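Lanusitz Cloth Notes: README

Maintained by Negin Heydari
Last revised in May

What is in this package

Lanusitz Cloth Notes is a collection of short written records about household cloth: sheets, pillowcases, shirts, trousers, towels and some pieces that do not have a clear name. Each record says what state the cloth is in, what it rests on, and what a person would normally do with it next. The collection has 1,965 records. They are written in English, one record for one moment.

I started the notes when I was working on laundry instructions for Goditz, a small company that rents furnished rooms. Their instructions said "fold the item" for everything, and the new staff asked every time which item and from which side. The records became much longer than the instructions, so we decided to keep them as a separate package.

Files

records.csv: all records, one per line
test_ids.txt: the 300 records that are kept apart for testing
second_reading.csv: the 80 records that were read a second time by another person
words.txt: the list of allowed words, with a short meaning for each
surfaces.txt: names of the surfaces and places in the room
README.txt: this file

The room

The room has a large bed with a beige fitted sheet and a long gray padded headboard. Two white front-loading washing machines stand together, and there is also a gray partition and a flat light gray top at low height. Most of the cloth is blue. I know that one color is not enough to represent a normal laundry basket, and I write more about it under "Known problems".

In surfaces.txt the bed is always "bed", also when the cloth touches the headboard. The partition is "panel". The flat gray top is "low top". Please do not change it to "bench" or "box", because we had both words in the first version and the readers thought they were two different things.

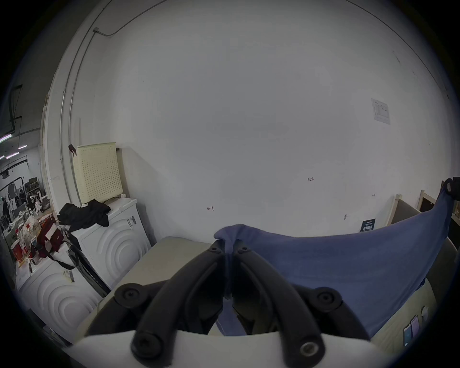 If a cloth is in contact with more than one surface, the record names all of them and begins with the one that carries the most weight. This is a judgment by eye. When the reader cannot judge it, the surfaces are written in alphabetical order and the field "weight_known" is set to no.

Fields in records.csv

id: a number, never used again if a record is deleted
item: what the cloth is, from words.txt, or "unclear"
item_guess: only filled in when item is "unclear"
state: one of the five states below
surface: one or more names from surfaces.txt
other_things: small objects lying on the same surface
next_step: one sentence, with the verb first
weight_known: yes or no
remark: free text, usually empty

The five states

spread: the cloth is open and most of its outline can be followed.
draped: a part of the cloth hangs over an edge and the rest is on top or behind.
gathered: the cloth comes together to one point and becomes wide again away from this point.
crumpled: the cloth lies in loose folds and the outline cannot be followed.
folded: the edges were laid on each other on purpose and the cloth has a regular shape.

One cloth can fit two states. A sheet that is gathered at one corner and draped over the panel is a typical case. The rule is to take the state which makes the most difference for the next step. For the sheet this is "draped", as you have to bring it back over the panel before you can do anything with the corner. Write the other state in the remark field.

A twisted part does not have its own state. We tried "twisted" for a short period and almost every crumpled cloth received it, so it was removed. Now the twist goes in the remark.

How to name an item

This is the most difficult field. A pair of thin trousers and a pillowcase can look almost the same when they are lying in folds, and a reader who is tired will choose the one he saw before. Please use "unclear" without shame. In item_guess you may write more than one word, with a slash between them, for example "trousers / other garment" or "thin garment / pillowcase".

A name is allowed when at least one sure sign can be seen: a sleeve, a collar, a waistband, a button row, an elastic corner, or an opening with a hem on all sides. The color is never a sign. A small tag is also not enough, because tags are sewn to nearly everything, but its place can be written in the remark.

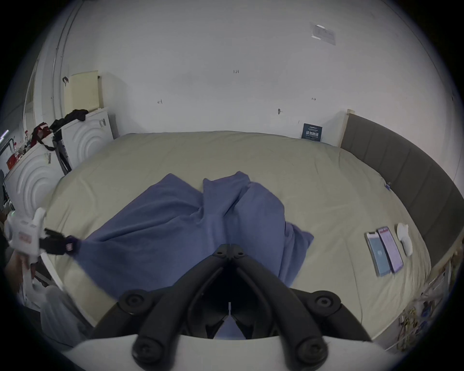
Small objects on the bed belong in other_things, also when they are far from the cloth. Phones, an earbuds case, papers and packets are the usual ones. The reason for this field is practical: at Goditz the staff lost a lot of time looking for objects that were folded into the bedding. For objects which the reader cannot identify, we write the color and the word "object", and nothing more. Do not copy text from a phone screen or from a paper.

How next_step is written

The sentence begins with a verb and has only one action. "Lift the upper edge away from the headboard" is good. "Lift the edge and fold the cloth in half" is two steps and should be two records. Left and right are always from the position of the person who stands at the open long side of the bed and looks at the headboard. Earlier we used left and right of the garment, and it was a mistake which cost me several evenings to repair.

Some sentences from the file:

Pull the loose corner toward the middle of the bed.
Open the upper fold with a flat hand.
Bring the hanging part back over the panel.
Put the phones on another surface.
Smooth the sheet under the cloth.

The beige sheet gets its own record only if it is the thing to be worked on. Its wrinkles are not recorded in other cases.
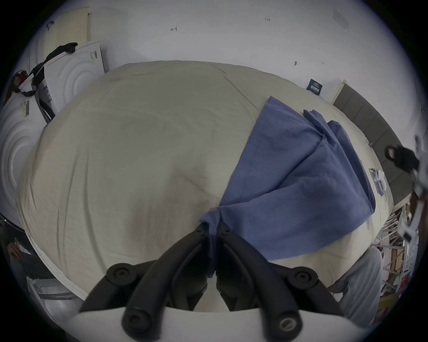
Blue cloth on the beige fitted sheet, with the two washing machines beyond the bed.

Second reading

Azimi, the translation office that checks our English, gave us one reader for the 80 records of the second reading. She worked from the same word list and did not see the first answers. Most differences were between "gathered" and "crumpled". I did not correct them after the reading. Both answers are in second_reading.csv, in the columns state_a and state_b, and you may decide yourself which one you trust.

Known problems

Blue cloth is in the majority. A word model trained on the remarks will probably connect "blue" with "crumpled", and you should remove the color words before training.

"Folded" is the rarest state. People write down a problem more willingly than a finished work.

Wet and dry are not recorded. I removed these words everywhere, as the reader can only guess them. If you still find one, please write to me with the id.

The washing machines are named in surfaces.txt, with the two words "machine top" and "machine front". The front is used only for cloth that leans or hangs against it.

In the older records, "sheet" sometimes means the bed sheet and sometimes any flat cloth. The records after the last revision use "bed sheet" and "flat cloth".

Use and contact

You may use the notes for teaching, for writing instructions and for language research. Please keep the name Lanusitz when you pass the files to others, and say which records you have changed. The download page is kept by Mitell, and questions sent through the form there come to me. I answer in English or Persian, normally in the evening.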